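How to wash a feather pillow at home without ruining it

By Floor Van Acker
25 April 2024

I put this off for years. My mum always said feather pillows went to the cleaner's or they went in the bin, and I believed her right up until the cleaner's near me shut and the next nearest was a bus ride away in Trarnau. So I tried it myself with the two oldest ones, the flat sad ones from the spare bed, and they came out lovely. I've done every pillow in the flat since, most of them more than once, and I've only had one disaster (I'll get to that).

First, read the label. If it says dry clean only and you love the pillow, stop there. If the label fell off in the last century, go over the seams with your fingers instead. You're feeling for gaps, and for the sharp little ends of quills poking out. A few quills are fine. A gap isn't - stitch it shut now, small tight stitches, ordinary cotton thread. My disaster was a gap the size of a fingernail that I decided would probably hold. I was picking feathers out of the door seal for a fortnight.

Now the machine. Take out anything else and wash two pillows together, one on each side of the drum so it balances. One pillow on its own thumps about and the spin won't get going properly. If your drum is tiny and you have to kneel on the second pillow to get it in, take them both to a launderette with a bigger one.

Set it to 40 degrees, gentle cycle. Use a liquid detergent, and much less than you'd think! I use a tablespoon for the pair. Powder clumps in the down and you never get it all out. No fabric softener either, it coats the feathers and they go limp. Then when the cycle's done, run a second rinse, and spin it again after that. I used to skip the second rinse and the pillows were always a bit stiff and had a funny smell when I put my face in them.

When you lift them out they will look dreadful. Grey, lumpy, heavy as a wet dog. Don't panic, and don't pick them up by one corner or the weight will pull at the seam. Scoop them up from underneath with both arms, put them on a dry towel, roll the towel up and lean on it. Do that again with a fresh towel.

Drying is the long bit. With a tumble dryer, go for low heat and put in a couple of clean tennis balls, each knotted inside a sock so they don't squeak. I stop it every 20 minutes, take the pillows out, break up the clumps with my fingers and turn them over. It took nearly three hours for mine the first time, and my friend Sosina Admasu says hers take longer, but she has those enormous square ones.

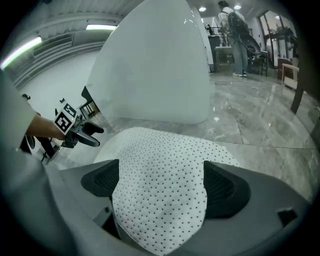
Can I dry a feather pillow without a tumble dryer?

Pick a warm breezy spell and you can, but allow a good couple of days. Lay the pillows flat on an airer so the air gets underneath, turn them morning and evening, and give them a proper shake and squeeze each time you walk past. Bring them in overnight. I wouldn't try it in winter unless you've got an airing cupboard, as the middle stays damp and then you get that musty smell and have to start again.

To check they're done, let them cool right down first. Warm feathers feel dry when they aren't. Then push your hand hard into the middle and hold it there for a bit. Any coolness or any lumps and they need another go. I leave mine on a chair for a day afterwards before the pillowcases go back on, windows open.

I do ours twice a year, in April and then again when the heating goes on, and I put zip-up protectors under the pillowcases now, which I wash with the sheets.

Last updated 25 minutes' reading time ago it wasn't, so: last updated the same week, to add the bit about tennis balls in socks.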